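Rounding at the Edges: How a Small Team Rebuilt Its Number Handling in C

Floating-point arithmetic is taught early and forgotten soon after. Most programmers learn that 0.1 cannot be stored exactly, see the proof on a screen once, and go back to writing code as though it could.
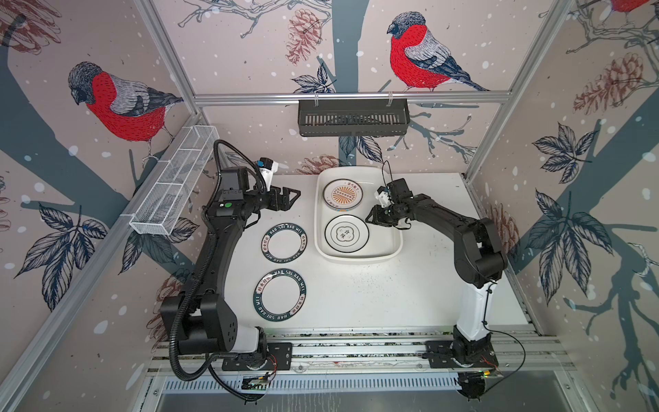 At Jenance, a software firm that maintains billing and metering programs for regional utilities, that habit lasted until March, when a customer's monthly statement failed to agree with its own line items. The difference was a single cent. The customer's accounting department asked for an explanation in writing, and the firm found that it could not give one.

The program in question, known in the company as Tusix, is written in C and has been in service for many years. It reads meter values, applies a tariff, rounds each charge to two decimal places, and prints a total. Parts of it predate the C99 standard, and its authors had therefore written their own rounding routine. It added 0.5 to the scaled amount and converted the result to an integer, letting the conversion discard whatever followed the decimal point.

For ordinary positive amounts the method is serviceable. It fails on negative ones. A conversion from double to int in C truncates toward zero, so a credit of 2.7 units, after 0.5 is added, becomes -2.2 and then -2. The correct result is -3. Tusix had issued few credits in its early years, and the fault stayed out of sight until a new tariff made them common.

"The routine had been copied from one file to another so often that it was treated as part of the language," said Volker Fröhlich, who led the review of the program. "We searched the source and found 568 places where an amount was rounded. They did not all do it the same way."

Some called floor() after adding 0.5. Some used the cast alone. A number of them relied on printf with the format "%.2f", so that the stored value kept its full length and only the printed text was rounded. A total built from the stored values could then differ from a total built by hand from the printed ones, and this was the source of the customer's missing cent.

The Choice of Function

The standard library offers several functions for the purpose, all declared in math.h, and the team's first task was to decide among them.

The round() function returns the nearest whole number and sends halfway cases away from zero, so that round(2.5) is 3.0 and round(-2.5) is -3.0. It does so whatever rounding mode is in force. The rint() and nearbyint() functions follow the current rounding mode, which by default sends halfway cases to the nearest even number; under that mode both return 2.0 for an argument of 2.5. They differ in one respect. The rint() function may raise the inexact floating-point exception, and nearbyint() does not. The trunc() function simply removes the fractional part.

The related lround() and llround() functions round in the manner of round() but return a long and a long long. The team adopted llround() for all conversions from a calculated amount to a stored one. The width of a long varies between the platforms on which Tusix is installed, and a long long is guaranteed to hold at least 64 bits on every one of them.

A typical line in the old source read as follows:

cents = (int)(amount * 100 + 0.5);

It now reads:

cents = llround(amount * 100.0);

The variable cents was changed from int to long long throughout the program. That change alone accounted for much of the work, for every structure, file format and print statement that carried the value had to be examined as well. Format strings using "%d" were replaced with "%lld". A mismatch between the two is undefined behavior in C, and on several of the firm's machines it had produced output that looked correct.

Where the Function Is Not Enough

A better rounding function does not remove the underlying difficulty. The value 1.005 cannot be represented exactly as a binary fraction. The nearest double is slightly smaller, and multiplying it by 100 gives a result just under 100.5. A call to round() then returns 100, where a person with a pencil would write 101. The function has done what the standard requires of it. The error was present before the call was made.

For this reason the team moved amounts of money out of floating-point variables wherever it could. Tariffs are now read from text and stored as whole numbers of ten-thousandths, and meter readings are held in whole units. Multiplication is carried out on integers, and rounding takes place once, at a point fixed in the written specification. Double values survive in the forecasting module, Plenis, where estimates are acceptable and no invoice depends on the outcome.

Testing followed the same approach. The team assembled 2,000 statements from past years, including every one that contained a credit, and ran them through the old and new versions side by side. Each difference was traced to its line of source and recorded. In 8 cases the old total had been right and the new one was wrong, and all of them led back to a single tariff table that had been scaled twice.

The work took six months to complete. Parisi, the internal library that resulted from it, holds the rounding routines in one source file with one header - direct calls to the math.h rounding functions are no longer permitted elsewhere in the billing code. The build now fails if one is found.

Fröhlich has since turned to the date routines. "They are older than the rounding code," he said, "and they were copied just as often." A first search of the source is under way, and the firm expects to have a list of the affected files before the next tariff change is loaded.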